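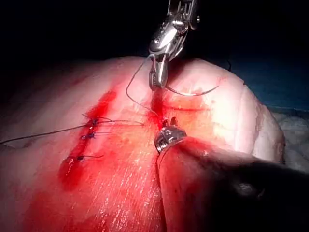 Junaid Gilani
Staff writer, home and work

I went to see Rukhsana Gilani (no relation, though we spent a good while comparing uncles) to ask when a machine is going to do my laundry. She tests robots for Dosmont, a small outfit that works mostly with shops and laundries, and she laughed before I got to the end of the question.

"People see a robot arm holding a curved needle and putting stitches in, and they figure socks must be easy," she told me. "Socks are awful!"

Her reasoning goes like this. Stitching happens in one small patch, with good light and tools made for that one job. A laundry basket is a heap of stuff nobody planned. At the Plokside store, where she spent most of February, her team had a machine folding T-shirts off a pile. It managed 27 out of 35 on its best afternoon, and a teenager on the next table was finished long before it. "He was also on his phone," she said.

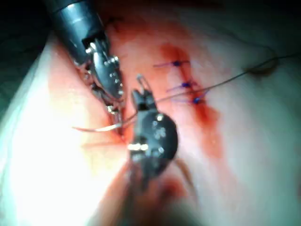 What she does like is thread, cloth, anything that bends. She could talk about it all day — and pretty much did. "A mug stays a mug when you pick it up. Thread goes wherever it wants, and you have to keep up with it. If you get good at thread, I start believing you about bedsheets."

So is it coming? Shelf stocking, she thinks, is close, as long as the boxes are all one shape. Dulia, the machine she's working on now, can load a dishwasher if you give it some 6 minutes and no wine glasses. Making a bed she puts further out, and she wouldn't give me a year, even after 2 cups of tea.

I asked what she has at home. A vacuum, she said, the round kind. It was stuck under the couch that morning.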